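Home | Services | Price Guide | FAQ | Drop-off Points | Contact
Print this page | E-mail this page

Fetmont Textile Cleaning - Frequently Asked Questions

Last revised 2022-07-16

Which items do you accept?

We accept household textiles, stuffed toys, cushions, quilts, costume pieces and small rugs. We do not accept leather, down-filled coats or anything containing a battery that cannot be removed. Mattresses and fitted carpet are handled by the Budel workshop under a separate price list.

How do I submit an item?

Complete the intake form at the Corkport counter or print it at home. One form covers one item. Write the fiber content from the sewn-in label if it is still legible. If the label is missing, leave the box blank and the counter will mark the item for testing. Mailed items must arrive in a sealed plastic bag inside a rigid carton.

Is there a size limit?

The standard drum takes items up to 9 pounds dry weight. Heavier items are cleaned flat by hand and quoted individually.

How are stuffed toys cleaned?

The method depends on the outer fabric and the filling. Polyester fiberfill tolerates full immersion in cool water with a neutral detergent. Foam beads, wood wool and kapok do not, and toys filled with them are surface cleaned only. Voice boxes are taken out through a seam where one is available, and the seam is closed afterward with matching thread. Removal and re-sewing are charged as one operation.

Can you clean toys made of more than one fabric?

Yes, with restrictions. The whole item is treated according to its most delicate part. Shaggy pile can be brushed while damp, but glitter fabrics must not be brushed or tumble dried. Heat softens most of the adhesives used to hold glitter, and solvents may dissolve them entirely. Such items are hand cleaned in sections and air dried on a rack. 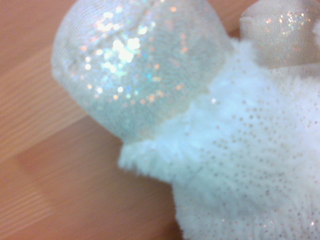
White plush toy with shaggy fur and translucent glitter fabric.

Will glitter or sequins be lost during cleaning?

Some loss is normal, particularly on glued finishes. We test a small area first and call you if the test cloth picks up more than a trace. Work stops until you confirm in writing.

What water temperature do you use?

Cool for all mixed-fabric items, warm for plain cotton and linen. Hot cycles are used only on request and only for white cotton.

How long does it take?

Standard turnaround is nine working days from intake. Items that need fiber testing take longer. In November, allow an extra week.

Do you treat for moths or dust mites?

Yes. Items are held in a freezer before cleaning. This is code 209 on the price guide and can be ordered without cleaning.

What is your liability for damage?

Liability is limited to the value declared on the intake form, up to a maximum of $2000. Fading and prior repairs are excluded - see the back of the form.

Where can I send a technical question?

Write to Yevdokiia Fedoruk, Fiber Care Desk, Weerasinghe Building, Corkport, or call extension 3732. Include the intake number if the item is already with us.

Print this page | E-mail this page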